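Sirnen revisa su procedimiento de cálculo de sobrepresión en explosiones de nubes de vapor

29 de septiembre de 2023

La terminal de Sirnen ha completado la revisión del estudio de consecuencias de su zona de almacenamiento de gases licuados. El trabajo, encargado a la consultora Havach, sustituye el método de equivalencia TNT empleado en la edición anterior por un modelo multienergía, en el que la energía liberada se asigna a los volúmenes congestionados y no a la masa total de la nube inflamable.

El cambio afecta sobre todo a la distribución espacial de los resultados. Con el método anterior, el centro de la explosión se situaba en el punto de fuga. En la nueva edición se definen varios centros posibles, uno por cada región con densidad de tuberías, equipos o estructuras suficiente para acelerar la llama. Para cada región se calcula el volumen libre, se asigna una curva de severidad y se obtiene el pico de sobrepresión lateral en función de la distancia.
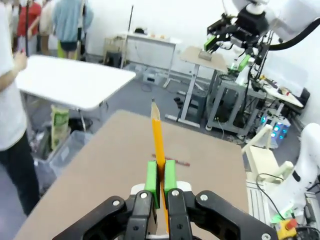
La región de mayor volumen corresponde al rack de tuberías situado entre las esferas y el cargadero de cisternas, con 3,000 metros cúbicos de espacio congestionado. En la edición anterior este rack no figuraba como fuente independiente. El estudio considera que la nube puede llenarlo por completo en condiciones de viento débil y atmósfera estable, y adopta esa hipótesis para el caso de diseño.

El umbral utilizado para delimitar la zona de daños estructurales graves en edificios convencionales es de 20 kPa. La distancia máxima a la que se alcanza ese valor, medida desde el centro del rack, queda dentro del límite de la instalación. Para valores inferiores, asociados a rotura de vidrios y desplazamiento de elementos ligeros, el contorno sí rebasa el vallado por el lado norte y alcanza un punto situado a 466 metros, junto al vial de acceso compartido con la planta vecina de Fendbridge.

El informe recuerda que el pico de sobrepresión no basta para evaluar la respuesta de un edificio. La duración de la fase positiva determina si la carga se comporta como impulsiva, dinámica o casi estática respecto al periodo natural del elemento. Por ese motivo se aportan pares de presión e impulso para cada edificio ocupado — sala de control, taller y oficinas — y se comparan con las curvas de daño de su tipología constructiva.
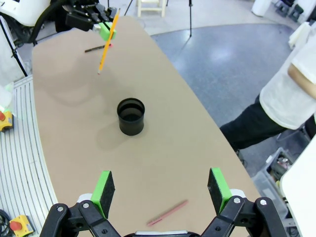 Vulnerabilidad de las personas

La revisión separa los efectos directos de los indirectos. Los primeros, como la lesión pulmonar o la rotura de tímpano, dependen de la presión y de la duración. Los segundos se deben a la proyección de fragmentos, al derrumbe de cubiertas y al desplazamiento del cuerpo contra superficies rígidas. Para el personal situado en interiores, la probabilidad de muerte se vincula al nivel de daño del edificio. Para el personal en exteriores se aplica una función probit con la sobrepresión y el impulso como variables.

La sala de control obtiene una clasificación de daño moderado en el caso de diseño. Havach propone reforzar los anclajes de la cubierta y sustituir el acristalamiento de la fachada orientada al rack por vidrio laminado con marco retenido. El taller, de cerramiento ligero, queda sujeto a una limitación de ocupación durante las operaciones de descarga.

La verificación independiente ha correspondido a Dimitriou, que repitió los cálculos del caso de diseño y solicitó un análisis de sensibilidad sobre la curva de severidad asignada al rack. Las diferencias se concentran en el campo cercano; a distancias mayores las curvas altas convergen y el contorno exterior apenas varía.

La terminal incorporará los nuevos contornos al plan de emergencia interior. Las obras en la sala de control están previstas para marzo, coincidiendo con la parada de mantenimiento del cargadero. 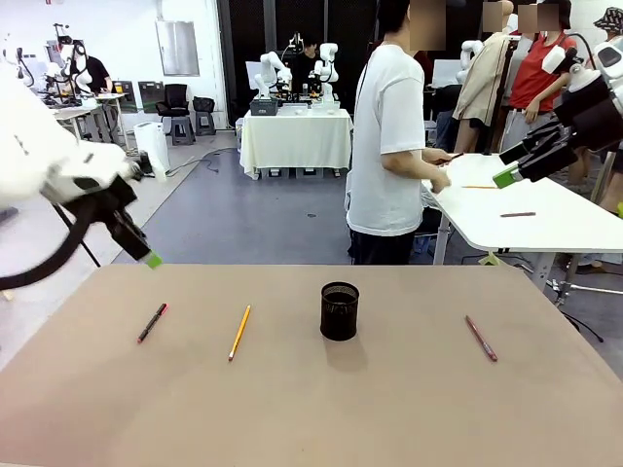

Portalápices de malla negra, lápices y rotulador sobre la mesa.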